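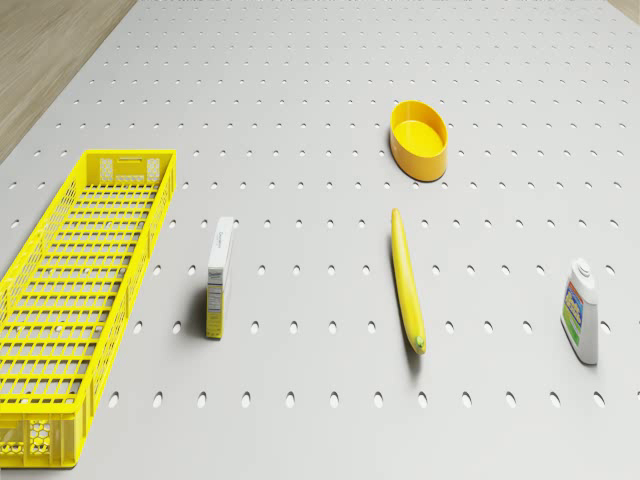
Posted by Iona Haldane, 23/11/2018

Open day at the Fostance robotics lab – your questions answered

Thanks to everyone who has written in since we announced the open day! The same questions keep popping up, so I've put the answers in one spot. I'll add to the page as more come in.

What will I get to see?
Aster, mostly. Aster is our picking program, and its job is to work out how to pick up ordinary household things and put them where they belong. On the day you'll watch it practise in simulation on the big screen, then walk down the hall to the workshop, where Eleri Beddoe will be running the same tasks on a real arm. Seeing the two so close together is my favourite part of the whole tour, and I've done it more times than I can remember.

Is the picture at the top of the page a photo?
No, it's a computer rendering. The pegboard, the yellow crate, the banana and everything else on it exist only inside the simulator. Plenty of people have asked, and I take that as a huge compliment to Eleri, who spent weeks fussing over the shadows.

Why a banana?
Because it's a lovely awkward shape! It's long, it curves, and there's often one good place to grab it and several bad ones. A box has nice flat sides and a bottle stands up for you, but a bowl is mostly empty space with a rim around it. Put those together and the program has to come up with a different plan for each.

What does it do with the crate?
In the standard demo the crate is where things end up. Aster picks an object, plans a path over the crate wall and lets go. We have a harder version called Zabala, where the objects start inside the crate and have to come out again. The walls get in the way constantly and it's terrific fun to watch.

How much practice does it get?
For the open day we've set it 2000 practice picks overnight, so there will be fresh results to look at when the doors open. We'll show the misses too – they're often more interesting than the catches, and the kids always cheer for them.

Can I have a go?
Yes please! There are 5 stations where you can lay out your own set of objects in the simulator and see what Aster makes of it. You drag things around with a mouse, press start and off it goes. Groups of up to 6 can share a station.

Can I bring something from home for the real arm to try?
You can, as long as it's clean, unbreakable and fits in one hand. No glass, nothing alive and nothing you'd be sad to see dropped. Past visitors have brought a rubber boot, a wooden spoon and a very battered hockey glove (the glove won).

Is it suitable for children?
Very much so. Anyone under 12 needs an adult with them in the workshop, and everyone stays behind the yellow line while the arm is moving. The simulator room has no such rule and can get a bit lively.

Do I need to know anything about programming?
Not a thing. If you do, ask Eleri about Fadus, our grasp planner, and clear your afternoon.

Is the building accessible?
The simulator room and workshop are both on the ground floor with level entry. The workshop can be noisy, so we keep ear defenders at the door in adult and child sizes. If you'd like a quieter visit, come in the first hour.

Can I take photos or film?
Go right ahead in both rooms. Please switch off your flash in the workshop, as it upsets the arm's cameras, and check with other visitors before you film their kids.

Do I have to book?
Booking is only needed for the guided tours, which are free and leave from the front desk. You can wander through the simulator room whenever you like while we're open.

My question isn't here.
Send it through the contact form and put "open day" in the subject line. It comes straight to me.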